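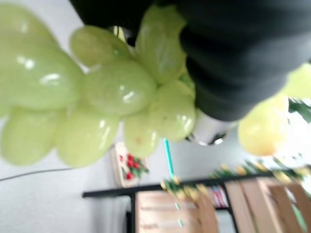 Pale green grapes, a few small brown specks on the skins.

Brown specks on green table grapes - rinse off or cut out?
Asked by Nikola Duda - Jun 30, 2022
Print this - E-mail this

I buy green seedless grapes by the case for a lunch counter in Handeck. Lately a share of the berries have small brownish specks. They are flat, do not wipe off, and the flesh under them looks normal. I wash in cold water and store at the back of the walk-in. Are these safe to serve, and should I be washing before or after storage?

2 answers

Erdal Aksoy
Flat dry specks that do not wipe off are usually surface scarring. Rubbing against leaves or other berries while the fruit is small will do it, and so will sun. Scarred skin is safe to eat. Discard any berry that is soft, leaking, or split, or where the skin slips when you press it with a thumb. That is rot and it moves to the neighbors.

Wash after storage, right before serving. Water left between the berries shortens shelf life. Keep the bunches whole, unwashed, in the vented bag, as near 32 F as the walk-in will hold without freezing. Keep them away from onions, as grapes pick up odor. The whitish film is natural bloom and can stay on until washing.

If the specks spread after delivery, look for condensation in the case. I packed for Pawlak until March of last year and a warm truck was the usual cause. Cut stems with scissors when portioning. Pulling berries off tears the skin at the cap.
50 people found this helpful

rornano_kitchen
Same here, we just freeze the ugly ones. 100 g bags, good in smoothies. Vinegar rinse did nothing for the spots.
Comments (0)

Share (125) - Print - E-mail
Contact us | Copyright Clikargate | Back to top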